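Notebook, February. Garrido coupe, valuation before the Gostport sale.

Started 9:40, finished before lunch. Hikico wants our number on the car before they set a reserve. Their own guess is well above what I'd pay, and most of it rests on the words "final run" in the listing.

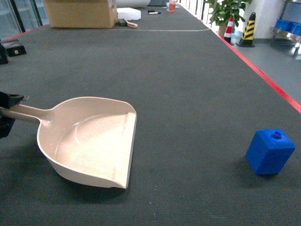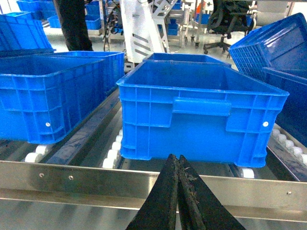

Is the plaque on the dash enough to prove it's a final-run car?

The plaque alone proves very little. Pralta sold replacements over the counter for years, and the two screws on this one are brighter than everything else near them. I want the chassis number checked against the build list before anyone repeats the claim.

Paint readings: 97 microns on the hood, 133 on the left rear quarter. The seller says all original. Maybe — but I took 7 readings on that quarter and the spread was wider than I like. Could be a factory touch-up. I've heard that one before.

Odometer agrees with the service book. The service book has one pen and one handwriting for the first four stamps, so I give that half a point.

Compression fine on all cylinders, cold start fine, slight whine in third that goes away under load. Clutch is high.

Our number goes in 30 percent under the Hikico guess until the build list comes back. If the chassis number is on it I'll move up, though not all the way. Last-of-the-line cars get a good price on the day and then sit.

Still to do: gauge check on the test plate, rear subframe bolts, ask for the second key again.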